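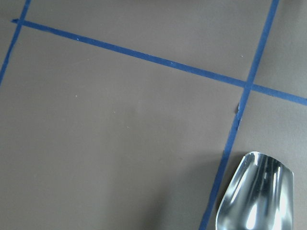
4. Recording and following a daily serial

This section is for viewers who use the Jitell recorder to follow a serial that is shown every weekday, such as Clirholm on the Daly channel. It supposes that you have already finished section 3 and that the program guide is loaded. If the guide is still empty, return to section 3 and let the recorder finish its channel search first.

4.1 Adding the serial to your list

1. Press GUIDE on the remote control.
2. Move to the channel and then to any future showing of the serial. It does not matter which day you choose.
3. Press OK one time. The episode page opens.
4. Choose Follow serial. Do not choose Record once, which stands directly under it.
5. The recorder asks which showings you want. Select First showing only, All showings, or Weekend omnibus.
6. Press OK to confirm. A small red ring appears beside the title in the guide.

Note: Many channels repeat the evening episode on the next morning. With All showings you will receive both, and the disk becomes full much faster. For most homes First showing only is the right setting.

Note: The weekend omnibus is one long program. The recorder cannot divide it into the single episodes.

4.2 Start and end times

Serials are often moved by a few minutes when a live program before them runs over. The recorder follows the channel signal when the channel sends one, but not every channel does this.

1. Open My list and select the serial.
2. Press the yellow button for Settings.
3. Go to Extra time. The factory value is 2 minutes before and 2 minutes after.
4. Change the values with the left and right arrows.
5. Press BACK. The new values are saved without a message.

If the last words of the episode are missing again and again, make the second value larger. The closing moment is usually the one people want to see, so please be generous here.

Caution: When two serials follow each other on different channels, the extra time makes them overlap. The recorder has enough tuners for this, but during the overlap you cannot watch a third channel live. A gray lock is shown in the guide for those minutes.

4.3 Episode numbers

Under each recording you see a number, for example Clirholm 1724. The number comes from the channel. Some channels begin again from one with every season, and some count without stopping from the first evening. If the numbers in your list jump, look at the original air date before you decide that an episode was lost.

To put the list in order of air date:

1. Open My list.
2. Press the blue button until Air date is shown at the top.
3. Press OK to keep this order also for the next time.

Wedding specials, holiday episodes and other long episodes are sometimes sent by the channel under a different title. The Follow function does not find these. Please search for them by hand with the SEARCH button, and record them with Record once.

4.4 Hiding what happens next

The guide text for a serial can tell you more than you wish to know. It may say who is leaving the house or who has come back, even before you have seen the episode of yesterday. You can cover this text.

1. Open My list, select the serial and press the yellow button.
2. Go to Episode text.
3. Choose Hide until watched.

After this, only the title and the number are visible. The text opens when you have played the episode to the closing titles. If you stop earlier – for example because you do not like to watch the credits – mark the episode as watched with the green button.

Caution: This setting does not cover the preview which the channel shows after the episode. The preview is part of the recording. It also does not cover messages from the Tralport app on your phone. To stop them, open the app, go to Messages and turn off Episode news.

4.5 Keeping and deleting

Watched episodes stay on the disk for 14 days and are then removed during the night. Episodes you have not watched are kept until the disk is almost full. Then the oldest one is removed first, and a message is shown on the screen the evening before.

To keep an episode for a longer time:

1. Select the episode in My list.
2. Press and hold OK until the menu opens.
3. Choose Protect. A small key appears beside the title.

Protected episodes are never removed by the recorder, so you have to delete them yourself. To delete, select the episode and press the red button, then OK.

Note: When you choose Stop following, the recorder asks if it should also delete the episodes you already have. The answer Yes cannot be undone. Protected episodes are deleted too.

4.6 When an episode was not recorded

Open Settings, then Recording history. Beside the missing episode you will find one of these messages.

No signal – check the antenna cable behind the recorder.
Disk full – delete or watch some episodes.
Conflict – see 4.2.
Not in guide – the channel changed the schedule too late. Look for the repeat on the next morning and use Record once.

Text of this section: Hưng Khổng. Revised in May.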